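**Laundry and folding notes, small bedroom - November, started 9:40**
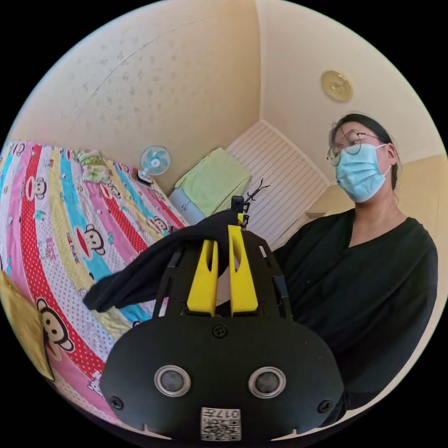 *Black fabric over the colorful bedsheet, early in the dark pile.*

Continuing from the Murkmont page. Same question as before: does sorting by fabric weight ahead of folding save anything when the only flat surface is a bed. Ximena Hinojosa set the order, I kept the log.

Setup. Bed made up, sheet pulled tight at the corners, no blanket. The sheet stays on as the work surface. We tried a bare mattress last month and the quilting left ridges in thin knits. Sheet pattern is a nuisance with printed shirts but fine with black, the edges read clearly against it.

Order of work:

1. Heavy darks (trousers, sweatshirts)
2. Light darks (tees, thin long sleeves)
3. Light-colored cottons
4. Odds: socks, pillowcases, anything inside out

Heavy darks went without trouble. Trousers in thirds, sweatshirts sleeves-in and then halved. The stack leans once it passes the height of the pillow, so we moved to two stacks.

Light darks are the slow part. Thin black jersey has no visible seam line from an arm's length, and front and back look the same until the neck label is found. Two ways tried:

- Lay flat first, then find the label. Slow. The cloth clings to the sheet and has to be peeled up again.
- Pick up at any point, let it hang, find the hem by gravity, lay down hem toward the foot of the bed. Faster, and fewer wrinkles pressed in.

Going with the second. Pinch depth matters: a shallow pinch takes one layer and the piece opens up, a deep pinch takes both layers and it hangs as a closed tube. For folding we want both layers. For turning right side out, one layer.

Fabric weights, from the Sosteck swatch card, compared by feel only:

| Item | Nearest swatch (g/m²) |
|---|---|
| Thin black jersey | 100 |
| Pillowcase | 100 |
| Sweatshirt | 300 |

The tees fall somewhere between and the card has nothing there. Eyvindur Ravn says the Carbone card has finer steps. Ask him for it.

10:55 - paused. Lint from the heavy darks had transferred to the sheet and was coming off on the jersey. Rolled the sheet with the lint roller, top half only, then continued. Next time run light darks before heavy. Changed the order on the door sheet to match.

Light-colored cottons: nothing to report. Standard shirt fold, collar up, board not needed.

Socks paired last, on the pillow end. 3 singles left over, put in the Sota box with the others.

Open items:

- Repeat with light darks first, same bed, same sheet
- Try a plain sheet for the printed shirts
- Carbone card from Eyvindur
- Ximena wants hanging compared with folding for the thin black pieces. Needs a rail, the door hook will not hold more than a few hangers
- New lint roller refill

Stacks went into the drawers at 11:50, heavy at the bottom.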